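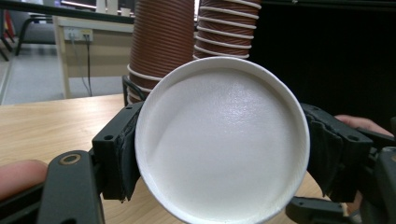

Tesard hand-held gripper closed on the rim of a paper cup, stacks behind.

Review: Tesard hand-held gripper, cup handling

Serora is automating the cup station at its staff coffee counter, and the Tesard is the tool used to record how the job is done by hand. I used it for nine shifts.

Grip

The padded fingers hold a single-wall cup by the rim without creasing it if you close slowly. Close fast and the rim goes oval. Taking one cup from a full stack is harder, as two tend to come away together. My rate settled at around 16 cups a minute, well below bare hands.

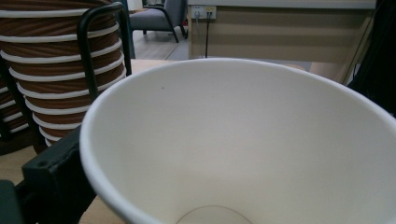 White cup in the gripper, with the nested stacks to the left.

Effect on the work

Counter staff now spend part of each shift recording. Fadime Altıntaş, who runs the counter, had the recording hours written into the rota as paid time, and I would advise any site to do the same before starting. Wrist strain was reported by two people. Shorter turns helped. The station itself is due in December, when restocking and cleaning stay with staff and setting out cups does not. Staff were told this late, which was a mistake by management and no fault of the tool.

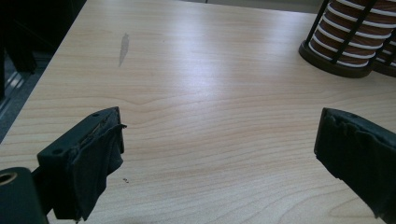
Wear and upkeep

The fabric pads are the weak part. They fray and bunch at the edges, and a loose flap can catch a rim. Tesard should supply spares in the box. The plastic mounts gave no trouble.

Suitable for light, dry items. I would not buy it for lids.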